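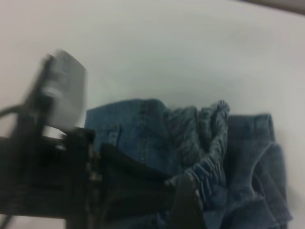
Reading time: 2 minutes

Gallery: Denim handling and the August stoppage

The garment handling line at the Oyewole textile recovery centre sorts and folds used clothing for resale. In August the line was stopped after a gripper failed to release a garment on command and the arm began its return travel with the fabric still held. There were no injuries. The arm was taken out of automatic operation at 14:20 and remained so until the inspection had been completed and signed off.

This page accompanies the full incident report, which staff and partner organisations may request from the site office.

The work
Crumpled denim on the white work surface, seen from the wrist, with a dark gripper finger against the fabric. Bunched material and overlapping layers make jeans and denim shorts among the harder items for the Lurno handling program to separate.

The fault
The release command was sent and acknowledged, but the finger did not open to its full travel. The controller recorded the grip as clear and allowed the next movement to begin. The garment was dragged across the table and drew tight against the wrist, at which point the operator, Tanko Effiong, pressed the emergency stop.

Inspection found lint packed into the finger slide. The Birnex position sensor was working within its limits, but it had been fitted to the drive side of the mechanism and could not detect that the finger itself had stuck. The same arrangement was present on the second arm, which was withdrawn from use the same afternoon.

Records
The line had completed 3,125 picks since its last full service, of which 881 were denim. The service schedule made no distinction between fabrics. Two earlier entries in the shift log mention slow release on heavy garments. Neither was passed to maintenance, as the log form did not ask for it.

Changes now in force
Finger slides are cleaned after every 80 denim picks and inspected at the start of each shift. Return travel is limited to 40 per cent of normal speed until a second sensor, mounted on the finger, confirms release. Any slow release is to be reported to maintenance before the end of the shift, using the revised log form.

Staff must not reach into the work area to free a held garment unless the arm has been isolated and locked off. This rule was in place before the stoppage and was followed.

Outstanding items
Gruvow has been asked to supply sealed slides for both arms. Until these have been fitted and tested, heavy coats and lined denim will be sorted by hand at the adjoining bench.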